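FOR IMMEDIATE RELEASE - July

**Hedgerow survey at Brosenwood passes 3,500 records, more walkers wanted**

The Brosenwood Hedgerow Survey has now logged 3,562 records of plants, birds, moths and small mammals along the parish's field edges. Best total yet. It is run by the Pernon Wildlife Group with help from ecology firm Irnix, and was set up to find out what is living in hedges that had not been looked at properly for decades.

Plants make up the biggest share, 1,423 records. Birds next with 1,119. The rest is moths, beetles, hedgehogs, voles, and a handful of fungi sent in by people who couldn't help themselves.

"We knew the old lanes would be good," said Rosemarie Hagedorn, survey organiser. "What we didn't expect was the stretch behind the Amrani estate. Cut hard every autumn for years, then left alone for three, and now it's full of bullfinches. We've had to send people back twice to check." 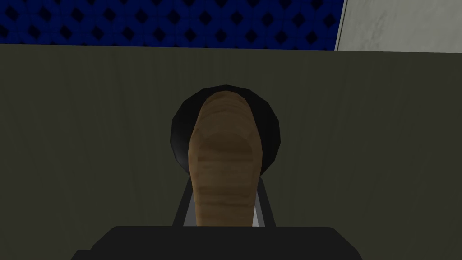 ## What has been found

Highlights so far:

- Bullfinch and yellowhammer both holding territory on the Amrani side. Yellowhammer had not been reported there in the group's own notes before.
- Spindle and wild service tree in the lane below the church. One service tree only, but a big one.
- Brown hairstreak eggs on blackthorn, found in the winter count.
- Hedgehog droppings and footprints at 15 of the tunnel sites.

Still very little on the north side of the parish. Not becuase it's poor, as far as anyone can tell - it just hasn't been walked. Two long hedges up there have no records at all and the group would love somebody to take them on.

All records are checked before they go on the map. Common species go through quickly. Anything odd needs a photo, or a second pair of eyes, and moths can take a few weeks in high summer when the checkers are swamped. Please be patient with them.
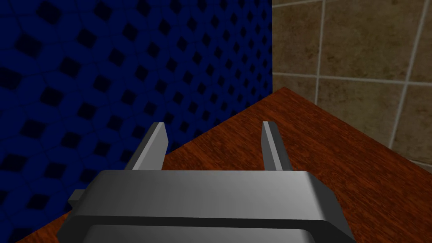
Exact locations for nesting birds and badger setts will not be shown to the public. Landowners get a summary for their own land and can ask for the full list. Irnix is doing the mapping at no charge and will hand over the finished files to the group at the end of the season.

Onyekachi Danladi, who leads the Irnix mapping work, said: "A hedge on a map is usualy just a green line. Once you add the gaps, the old trees and who's nesting where, a farmer can see which bit to leave and which bit can be cut this year. Several have already asked us for a printout."

## Taking part

Walks leave from the Brosenwood village hall car park at 6.30am for birds and 10am for plants. Evening moth sessions by arrangement. Stout shoes, long trousers, something to drink. Dogs not on the bird walks please, fine on the others if kept on a lead.
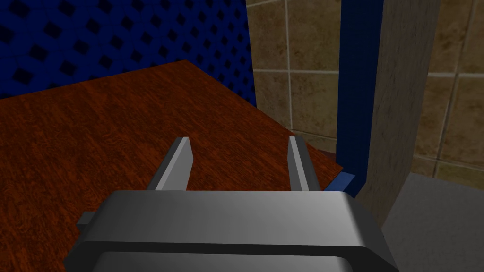 No experience needed. New walkers are paired with someone who has done at least one season, and recording sheets are handed out on the day. Sheets can be returned by hand or scanned and emailed. Write the grid reference on every page - we get a lot without.

Anyone who can't manage a walk can still send in garden sightings, provided the garden backs on to a hedge. Date, place, what you saw, your name. That's enough for a record.

The survey runs until the end of September, with a results evening in the village hall in the autumn. Date to follow.

**Ends**

**Notes to editors**

1. The survey covers hedges within the parish boundary only.
2. Rosemarie Hagedorn and Onyekachi Danladi are both available for interview, mornings best.
3. Press enquiries to the Pernon Wildlife Group, care of Brosenwood village hall.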